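Section 4: Stocking the Two-Level Drinks Table

By now you have a Hedavley table standing on its own legs (Section 2) and a raised board fixed to the top of it (Section 3). If the board still rocks, go back to Section 3, step 6, which is the step everyone skips.

This section covers putting cans on it. You may feel you already know how to put a can on a table. So did Irfan Tarar, who tests these things for us, and his first attempt is the reason for Caution 4.2.

What you need

The table, with the board attached
Cans, unopened, in as many kinds as your guests complain about not having
One dry cloth
The label strip from bag F (optional, and usually lost by this point)

4.1 Preparing the surface

1. Wipe the tabletop and the board with the dry cloth. Get into the corner where the board's edge rises from the table. Crumbs live there.

2. Let the cans sit out of the refrigerator until they stop sweating, or wipe each one as you go. The finish will put up with a little water. It will not put up with a ring left under a cold can through the whole of a long December party.

3. Decide which side of the table people will reach from. Everything after this step depends on it, so decide once and tell the rest of the household.

Note: If the table stands against a wall, you have one reaching side and the decision has been made for you. Proceed to 4.2 and enjoy the time saved.

4.2 Placing the cans

4. Put the tall, slim cans on first, toward the far end of the board. They tip more easily than the short ones, and you want them where fewer sleeves pass by.

5. Fill the rest of the board with standard cans. Keep them back from the long edge by the width of your thumb.

6. Fill the lower level next. Leave enough room between cans to get two fingers in. A can that has to be pulled out like a tooth will bring its neighbors along.

7. Keep cans of the same drink together. The regular cola and the zero-sugar cola are both red, and someone will care very much about the difference.

8. Turn the cans so they all face the same way. Brand side out is the usual choice. Nutrition panel out is the choice of anyone who is tired of being asked about sugar.
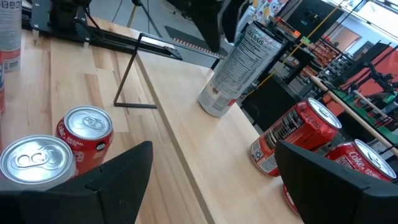
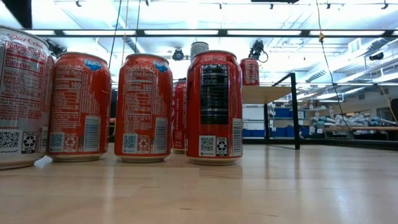

Do the cans have to go back in the refrigerator at the end of the night?
Unopened cans can stay at room temperature, out of direct sun, until you want them again. Opened ones should be finished or poured out.

CAUTION 4.2: Do not slide cans along the board to make room. The last can in the row has no way of knowing where the edge is. Lift and place.

CAUTION 4.3: Do not stack cans on the raised board. Stacking on the lower level is also a bad idea, but a shorter drop.

4.3 Checking the load

9. With all the cans in place, press down lightly on each corner of the table with a flat hand. Listen for rattling. A faint rattle means a leg foot needs a quarter turn (Section 2, step 4). A loud rattle means the board screws are still in the bag.

10. Walk past the table at your normal speed, in your normal clothes. If you catch a can with your elbow, move the table, or learn to walk differently. Kausar Soomro in our office has chosen the second option and reports slow progress.

4.4 Restocking

Refill from the back and bring the older cans forward. This is dull work and it is how grocery stores do it. Check the date on the base of each can when you unpack it, and drink up anything close to its date before buying more of a flavor you plainly don't like.

Take empties away as they appear. An empty can looks very much like a full one from across the room, and guests will put it back in line with the others. If you find one by picking it up, check the cans on either side.

Replacement label strips are part 1685. Replacement board screws are part 86. Please look in the bag again before ordering either.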